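Participants in the Pilkington survey were asked to rank 16 household surfaces by how hard they looked to keep clean. Wood-grain tabletops finished fourth, beaten only by surfaces with actual food in them.

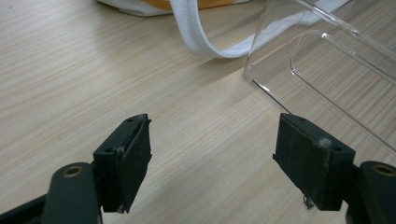

Figure 4. Light wood-grain tabletop with fine diagonal streaks.

4.2 Grain and the visibility of crumbs

Staniforth argues that a pale, streaky grain hides toast crumbs well. Our 48 households agreed, and wiped less often. We leave the reader to decide who benefits.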